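Relatório de progresso — Projeto Zaro, fase 2
Manipulação doméstica em bancada: arrumação de cozinha
Entidade executora: Sevton
Destinatária: Mared Pumphrey, gestão de programas, Costigan
Período coberto: até julho

1. Objeto do relatório

O contrato pede resposta a uma pergunta concreta: que tarefas de arrumação de cozinha um braço único, com garra de dois dedos, consegue executar hoje sem intervenção humana, e com que regularidade. A fase 1 tratou de gavetas e portas. A fase 2 trata de objetos soltos sobre a bancada, no fogão e no lava-loiça. Ficam de fora a água corrente, o calor real e a loiça frágil, que o plano remete para a fase 3.

2. Banco de ensaio

Os ensaios decorrem numa cozinha de brincar, à escala infantil, com bancada branca, placa de fogão preta, lava-loiça cinzento-escuro e torneira de bica curva. A escala reduzida aproxima os objetos uns dos outros e obriga o braço a trabalhar com pouca folga junto à parede e ao armário superior. Consideramos esta condição mais exigente do que a de uma bancada de dimensão normal no que toca a colisões, e menos exigente no que toca a alcance e peso.

O conjunto de objetos da fase 2 inclui um tacho metálico, alimentos de brincar e um bloco amarelo de arestas retas. As posições de partida são sorteadas dentro de zonas marcadas no plano de ensaio.

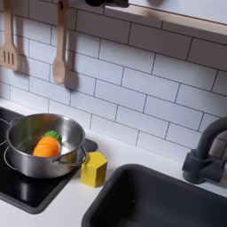

Figura 1. Cenoura de brincar no tacho, sobre a placa; bloco amarelo na bancada, junto ao canto da placa.

3. Execução

Foram realizadas 3040 tentativas, repartidas por 4 tarefas: retirar um alimento do tacho, colocá-lo no lava-loiça, deslocar o bloco amarelo e devolver o tacho à placa. Cada tentativa tem tempo limite e é classificada como concluída, incompleta ou interrompida pelo operador. Não há meio-termo na classificação; uma cenoura pousada na borda do lava-loiça conta como incompleta.

Registaram-se 369 interrupções pelo operador. A maior parte ocorreu na retirada do alimento do tacho, por contacto excessivo da garra com a parede metálica. As restantes distribuem-se entre a torneira e os utensílios pendurados, que o planeador de trajetórias tratava inicialmente como parte da parede. A correção do modelo de colisão foi feita a meio do período e os ensaios anteriores foram mantidos nos totais.

4. Resultados por tarefa

Deslocar o bloco. É a tarefa mais estável. As faces planas e paralelas dão à garra uma pega previsível, e o erro dominante é de orientação final. 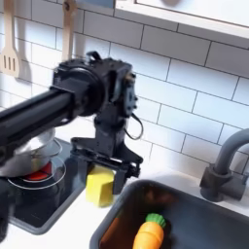

A dificuldade aumenta quando a aproximação se faz de cima e há outros objetos próximos: um dos dedos tem de descer no intervalo entre o alvo e o vizinho, e a estimativa de profundidade perde precisão nos últimos milímetros. O controlo de força compensa parte deste erro, à custa de tempo.

Retirar do tacho. Resultado insuficiente. Os reflexos do metal perturbam a deteção do contorno, e a rama da cenoura é por vezes escolhida como ponto de pega. Esi Dramani, responsável pela perceção, propõe treinar o detetor com o corpo e a rama anotados em separado.

Colocar no lava-loiça. Resultado aceitável quando a pega inicial é boa. A largada é feita acima da cuba, sem contacto, e a orientação final do objeto não é controlada.

Devolver o tacho à placa. Resultado irregular. A pega pela asa de arame roda sob carga; a pega pelo bordo é mais firme, mas inclina o recipiente. Com líquido no interior, nenhuma das duas seria admissível.

5. Avaliação

O sistema arruma objetos rígidos e leves numa bancada conhecida, com supervisão. Não recomendamos apresentá-lo como capaz de arrumar uma cozinha. O tempo por objeto continua muito acima do de uma pessoa, e a recuperação após falha — quando o objeto cai ou roda — depende ainda do operador na maioria dos casos.

6. Desvios e próximos passos

O fornecimento dos sensores de força pela Brasimis atrasou-se 7 semanas. O atraso foi absorvido antecipando os ensaios de deteção, sem efeito no orçamento. Pedimos à Costigan que confirme:

— a passagem da anotação adicional para a rubrica de perceção;
— a manutenção da garra atual até ao fim da fase 2;
— o adiamento dos ensaios com loiça até a retirada do tacho estabilizar.

Os registos completos por tentativa seguem em anexo separado.

4 comentários · 7 partilhas

Documentos relacionados
Projeto Zaro — Relatório da fase 1: gavetas e portas
Projeto Zaro — Plano de ensaio da fase 2
Sevton — Nota técnica sobre deteção de objetos em recipientes metálicos
Sevton — Critérios de interrupção pelo operador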